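Workshop notebook, Ellwood bay
November 24, 2022

Bar stock: sorting, paint codes and the state of the bin

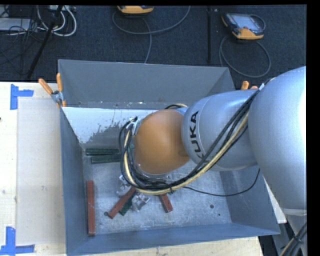 I have been meaning to write up the bar stock for ages, and as it rained all morning and the Jeteck delivery was late (again!) I finally sat down with a mug of tea and did it. The trouble goes back to the spring, when we let short lengths and long lengths share a bin because it was quicker, and ever since then whoever wants a piece for a small job has had to rummage. The bin itself has had a hard life too. The white coating on the inside of the far wall has flaked away to a ragged edge along the bottom, with grey metal showing under it, and the floor is scratched and scuffed all over. I don't mind the scratches, but I would like the flakes dealt with before they start turning up on the bars, as I had to wipe down two pieces last week before they would sit properly in the vice.

Now, the colours. We have three red bars in there at the moment, and I know at least one of us reads red as "Votetti, mild steel" and at least one of us reads it as "don't use, waiting for a certificate". Both were true at different times, which is my fault as much as anyone's. I dug out the old sheet from January and it says red is Votetti, full stop, so let's go back to that and use a tie-on tag for anything waiting on paperwork. I've put a bag of tags in the top drawer, next to the chalk.

Stock book says 107 lengths across the whole bay. I haven't checked that against the bins and I don't believe it for a minute, but it will do as a starting figure until we can have a proper afternoon at it.

Went through the Darkano order while I was at it. They want 11 pieces cut and deburred, all from the one batch, and we ought to put those aside on the rack with their own label so they don't wander off into somebody's bracket. I've left a space on the second shelf.

To do:
Brush down the inner wall and touch up the coating. There's over half a tin left in the cupboard, though the lid is a devil to get off.
Look at the dark round marks on the bin floor and see if they clean up with a bit of solvent.
Offcuts under 3 inches to the scrap tub, please, however nice they look (I am the worst for this).
Ring Jeteck about the delivery, and ask about end caps while they're on the line.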